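Subject: Re: [ongart-walkers] Furnlow to Hustwood path, new route and what to bring

Hello all,

Sorry for the slow reply, I've had a cold and then the car needed a new exhaust, and by the time I sat down to this there were already a dozen messages in my inbox on the subject. I'll answer the one below because it asks most of the things other people were asking.

> Could someone tell me whether the path from Furnlow still goes
> through the farmyard? My map says yes but a friend was sent
> round by the lane last month. Also is it true the tea room at
> Nindance has closed? And how hard is the climb, my knees are
> not what they were. I've got the old leaflet, the green one.

Right then. The farmyard: no, it doesn't go through any more. It was moved in November and you now turn left at the cattle trough (before the yard, so if you can smell the pigs you've gone too far) and follow the hedge down to a new metal kissing gate. It's a better path if you ask me. The old one was ankle deep in muck from autumn to Easter and there was that dog. The hedge side drains well, and you get a lovely look back over Furnlow church that you never had before.

Please bin the green leaflet! It still shows the stile by the quarry, which has been gone for years, and the bus times on the back are pure fantasy now. I'm redoing the whole thing and I've got as far as the map. 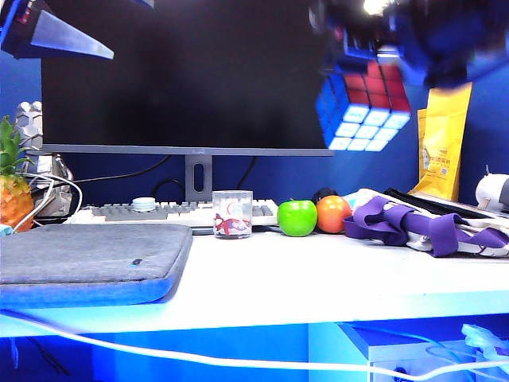 The climb is the bit everyone worries about and I do think the leaflet made too much of it. Hustwood Beacon is 297 metres, and you start fairly high up, so you aren't climbing anything like all of that. The steep part is the stretch through the beech wood, where the steps are uneven and the roots get greasy after rain. Take a pole if you have one. Coming down is harder on the knees than going up, so I'd suggest doing the walk from the Furnlow end, then you come off the top by the long grassy track and spare yourself the steps altogether. It's 7 miles either way round. With a sit-down at the top and a sandwich I take most of the day over it, and I'm not ashamed of that.

The tea room at Nindance is open, hooray, but under new people and not in the mornings. They do soup and a very decent cheese scone. Cash only when I was last there. If there are more than a few of you it's kind to ring first, as the room is tiny and the kitchen is tinier.

A few other things, in the order they came up on the list:

1. Parking. Use the field side at Hustwood, where there's an honesty box. Please don't park on the verge by the chapel. They've put posts in, and the one gap left is somebody's drive.

2. The bus. It still runs to Furnlow, but the return from Hustwood now leaves from outside the old school and not the green. I missed it in the rain finding that out, so learn from me. The driver will stop at the Nindance turning if you ask when you get on.

3. The leaflet itself. I've had a price for printing 1,000 and another for 2,000, and the bigger lot really isn't much more. But we had boxes of the green one left over when the path moved, so I'm leaning towards the smaller run and topping up later. Shout if you disagree. I've been doing the layout in my lunch break, which is why the drafts reach you in odd bits.
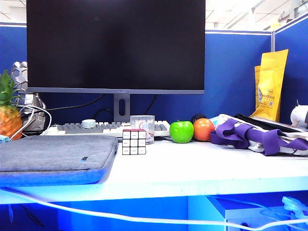 4. Dogs. Leads on from the kissing gate to the wood, as there are sheep in both fields most of the year. After that it's up to you, though the ground nesting birds on the top would thank you for keeping to the track in spring.

5. Boots or shoes. Boots in winter, no question. In a dry summer I've done it in trainers and been perfectly happy. The ford below the wood has stepping stones, but one of them rocks (third from the Furnlow side), and I've gone in up to the shin more than once.

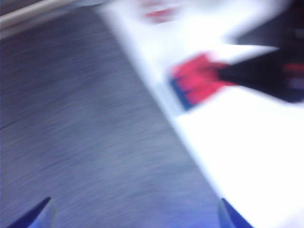 6. Waymarks. The new ones are yellow arrows on the posts. There's one missing where the track forks above Ongart, and most people seem to go wrong there. You want the right-hand fork, the one that looks as though it's going back on itself. I've reported it twice and will do so again.

If anybody walks it before the leaflet goes off, could you check my wording for the bit between the ford and the fork? I've read it so often that I can't see it any more. Send corrections straight to me and not to the whole list, or we'll all be buried.

Right, kettle's on. Happy walking!

--
You are receiving this because you are subscribed to ongart-walkers.
To leave the list, send a blank message with "unsubscribe" as the subject.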